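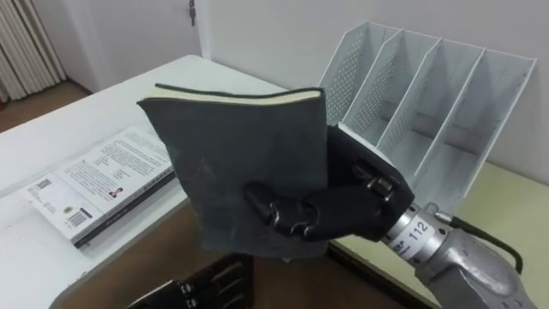 Gullska Shelf – teleoperated book filing with two arms and two hands

Version 2, README

What is in this release

Gullska Shelf is a set of recordings in which a person controls a two-armed robot from distance and files books into an upright file holder. It was recorded in our lab in Mamdale. The release has 1,449 episodes for training and one smaller part for testing, which we keep in its own folder so that it does not get mixed in by mistake.

Every episode is one book. It begins when the operator closes the pedal switch and ends when the operator releases it. The length is very different from one episode to another. The longest one has 2,394 time steps and we left it in, so please check your padding before you start a training.

How the recordings were made

The operator sits in the next room with a headset and a pair of Fetgate gloves. The gloves give the finger angles and the trackers on the wrists give the arm pose. The head camera view is sent to the headset. There is no force feedback, so the operator must judge the grip only by eye. For this reason many grips are stronger than necessary, mostly on paperbacks.

5 operators took part. Each of them had one afternoon of practice before recording, and the practice is not included. Operator numbers are in the metadata, names are not.

Files in each episode

head.mp4 – color video from the head camera
state.npy – joint positions of both arms and both hands
action.npy – the commands which were sent, same order as state
meta.json – operator number, book type, target compartment, result

The order of the joints is written in joints.txt. The left arm comes first. In version 1 the right arm came first, and we are sorry for this change, but it now agrees with our other sets.

Labels

The field "result" can be "filed", "dropped" or "stopped". "Stopped" means that the operator gave up or the safety limit was reached. We did not remove the failed episodes. If you want only good demonstrations, filter with result = filed.

The field "book type" is hardcover or paperback. Thin booklets are counted as paperback.

Known problems

In 9 episodes the video starts later than the joint data. They are listed in late_video.txt and we recommend to skip them.

The finger values of the thumb are noisy when the glove is too big for the operator. We tried smoothing, but it also removed real small movements, so the values are raw.

Most of the work is done by the right hand. A policy trained on this set will probably use the left hand very little – we saw this in our own tests.

Loading

The Leone loader from version 0.4 reads the folders directly. Older versions of Leone expect the old joint order and will give no error message, only wrong motion. Please update first, and try on the simulator before the real arms.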